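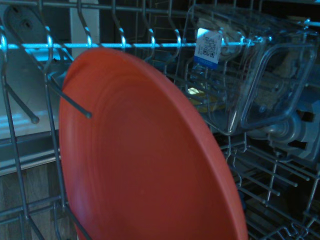 Home | Grippers | Wrist Cameras | Controllers | Bench Notes | Contact

Galance GW-2 Wrist Camera
Posted Nov 25, 2018 by the Drarden bench team

The GW-2 is a small color camera that bolts between the tool flange and the gripper. It weighs 84 grams with the bracket and comes with one cable, a lens cloth and four screws. We stock it for the Domix parallel gripper and the Ruiz-Ortega two-finger gripper. The bracket is the same for both, but the Ruiz-Ortega needs the longer screws, sold separately.

We ran it on our kitchen bench for 19 days, mostly loading and unloading a dishwasher. Racks are a hard test for a wrist camera. Thin wire tines cross in front of whatever you want to pick up, coated wire throws colored glare, and clear plastic containers show their own back edges through their front walls. A plate standing in the lower rack can fill most of the view once the fingers get close.

Domix gripper: The fingers are narrow and fit between tines without much fuss. The camera sits a little high, so you lose sight of the fingertips on very low grasps. Tilt the bracket one notch down and recalibrate.

Ruiz-Ortega gripper: Better grip on heavy plates, wider fingers. We had to slow the approach on tightly spaced racks. The camera view is better centered with this one.

Exposure: Auto works for most kitchens. Inside an open dishwasher we lock it by hand, or the dark space at the back pulls the brightness up and washes out the glare spots further. The setting is saved on the camera and survives a power cycle.

Cable: Rated by Galance for 2,000 full wrist turns. Leave a loop at the last joint. Our first one was tied too tight and had to be replaced.

Price: $442 with bracket. Controller not included. Works with Drarden C-series controllers, firmware 3 or later. Ships in November from current stock.

Related items
Domix Parallel Gripper
Ruiz-Ortega Two-Finger Gripper
Long Screw Set for GW-2 Bracket
Galance Replacement Cable
Drarden C-series Controller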